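Teach it like you'd teach a cousin

By hand. That's the pitch at Sitholm, anyway, where the robots learn to pack and fold from people doing it first.

No code on day one. You pick up a gripper, one in each hand if the job needs two, and you do the thing. Slowly. Then again. Chae-won Kang runs the sessions and she's blunt about the again part. "Five good goes will tell you if the task makes sense," she says. "It won't teach anybody anything."

The job she's on now is called Caldeira, a two-handed one, and it took 942 goes before she was happy. Started in May. Threw out 47 of them, mostly for rushing — people speed up when they get bored, and the robot picks up the bad habits along with the good ones.

The other way is remote control. Sit at the Wodier station, drive the arms from a metre off, watch your own hands come out the far end a touch late. Harder then it looks. I dropped a sponge nine times. Kang likes it for heavy stuff, or anything hot, but for fiddly work she wants fingers close to the job.
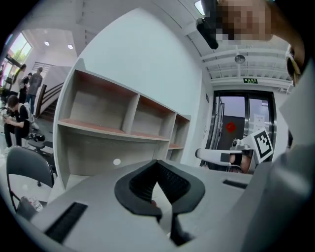

Wrists go first. Everybody grips too hard in the first hour, then the forearm burns and the movements get sloppy, so she calls a break and makes people put the things down properly. Tea, biscuits, back to it.

Favourite tip of the day: let go before you pull away. Sounds dumb. But new people do both at once and the robot learns to fling things.

Next up is Lekesik, which is folding, and which Kang reckons will be slower going. Cloth never lands the same way twice. She's after left-handers for it, if your interested. Bring a jumper you don't mind folding all arvo.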